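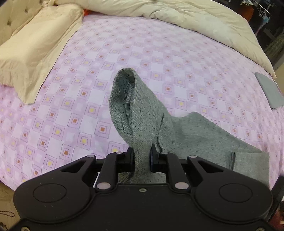
Grarnevberg hand-held grippers: two months in

I'd been putting off buying a pair of these because our equipment budget for the year was $800 and I had already promised part of that to a new laptop drive. But we want to teach an arm to fold laundry eventually, and you need a pile of demonstrations first, so in February I caved and ordered 2 Grarnevbergs from Oravec at $358 for the pair. The Burkis set I was also looking at is lovely, and more than double the money. Maybe next year!

Setup took an evening. The pivots were stiff out of the box and loosened up after a few days of folding. They're chunky things to hold -- my wrists were complaining by the end of the first long session -- and Philomena Lamptey, who has smaller hands than me, wants a thinner handle.

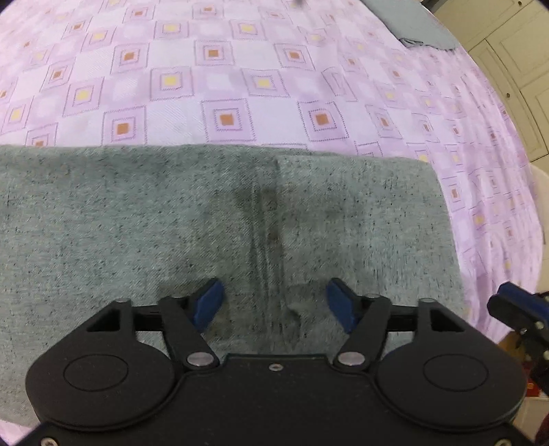

Spare fingers are where I'd tell you to leave room in the budget. Flasness sells them separately, and I'd put a set in the same order so you only pay shipping once. We mostly work with knits on a bed, and coming down on a folded piece like the speckled grey-green one with the blue fingers open is exactly the sort of job that wears on the tips (all that pressing into a soft surface). I'm planning on a fresh set for every 300 folds until I know better.

Would I buy them again? Yep, at this price. I'd skip the padded case though, it's overpriced and a tea towel in a plastic tub does the same job. Four stars from me, and I'll update if a pivot goes.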